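4 Adding a Municipality Record

This section covers the entry of a new municipality in the Sturna gazetteer database. It assumes that you have an editor account and that the regional boundary file has been loaded (see Section 3). The worked values are taken from the record for Flovthorpe, a market town in the district of Brorkdale.

4.1 Before you start

Have the following at hand:

The official name of the municipality, in the local spelling
The most recent census figure and the year it was taken
The elevation of the main square or town hall, in meters
The code of the district in which the municipality lies
At least one printed or archived source for each historical statement

Note: The district must exist before a municipality can be attached to it. If the district is missing from the list, create it first under Regions > New district.

4.2 Creating the record

1. Sign in and open Places > New record.

2. In the Type field, select Municipality. Do not select Settlement. A settlement record has no population history and cannot be converted later.

3. Enter the official name in the Name field. Leave out words such as "town of" or "city of." Former names and names in other languages go in the Variants table, one per line, each with a language code.

4. Select the district from the list. For Flovthorpe, the district is Brorkdale. The region and country fields are filled in from the district and cannot be edited by hand.

5. Click Save draft. The system assigns a record number, which appears at the top right of the form. Write this number down. It is needed in Section 4.5.

Caution: Do not use the Back button of the browser before the record number appears. Doing so can leave an empty record that only an administrator can delete.

4.3 Entering location and elevation

1. Open the Location tab.

2. Enter latitude and longitude in decimal degrees. Use a minus sign for south and west. Four decimal places are enough for a municipality.

3. Enter the elevation. The field accepts whole numbers from -450 to 6000. If the municipality covers a wide range of heights, enter the height of the administrative center in Elevation and the two extremes in Lowest point and Highest point. Flovthorpe has 34 as its lowest point and 700 as its highest.

4. Click Check position. The map panel shows a marker and the district boundary. If the marker is outside the boundary, the latitude and longitude have usually been swapped.

5. Under Neighbors, add each municipality that shares a land border. A neighbor that is separated by water only is entered with the Water flag set. Pickering is entered as a land neighbor of Flovthorpe, to the northeast.

Note: Neighbor links are made in both directions. Adding Pickering to the record for Flovthorpe also adds Flovthorpe to the record for Pickering.

Each record can hold one lead picture and any number of secondary pictures. Pictures are uploaded on the Media tab and must have a caption of no more than one line. The caption is stored in the language of the record and is shown below the picture on the public page.

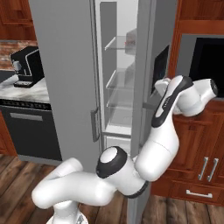
Figure 4-1. Robotic arm at an open refrigerator in a kitchen (computer rendering).

The caption field does not accept line breaks. Credits and license terms go in the Rights field, which is printed separately at the foot of the page. If the Rights field is empty, the picture is kept in the draft but is held back when the record is published.

4.4 Entering population, climate and history

1. Open the Population tab and click Add row. Enter the year, the figure and the source type (census, register or estimate). Rows are sorted by year when the draft is saved.

2. Do not type separators in the figure. Enter 12500, and the public page will add the comma.

3. Open the Climate tab. Select a climate class from the list. If monthly averages are available, enter all 12 months. A table with missing months is stored but not displayed.

4. Open the History tab. Each entry consists of a start year, an end year, a statement and a source. For a single event, leave the end year blank. For a date known only to the century, enter the century in the start year field followed by the letter c, for example 11c.

5. Changes in administrative status, such as a transfer from one district to another, are entered under Status changes and not as free text. The district history page is built from these rows.

Caution: Overlapping status rows are not rejected when the draft is saved. They cause an error only when the record is submitted. Check that each end year matches the start year of the next row.

4.5 Submitting the record

1. Return to the Summary tab. Fields marked in red must be completed. Fields marked in yellow are optional.

2. Click Validate. If the report lists no errors, the Submit button becomes active.

3. Click Submit and enter the record number from Section 4.2.

4. Select a reviewer. Records for Brorkdale are assigned to Reiko Takagi by default. Any other reviewer with rights for the district can be chosen from the list.

The record is locked during review. To withdraw it, open Places > My submissions and click Recall. A record can be recalled up to 2 times, after which it must be released by the reviewer.

4.6 Common messages

Name already in use
Another municipality in the same district has this name. Search for the existing record. If the two places are separate, fill in the Qualifier field.

Position outside district
The coordinates do not fall within the boundary file. Repeat step 4 of Section 4.3. If the coordinates are correct, the boundary file may be out of date.

Source missing in history row
Every row on the History tab needs a source. Rows without one are shown with the row number in the validation report.

Parent not published
The district is still in draft. The municipality can be submitted, but it will not appear on the public site until the district has been published.

For merging two existing records, see Section 5.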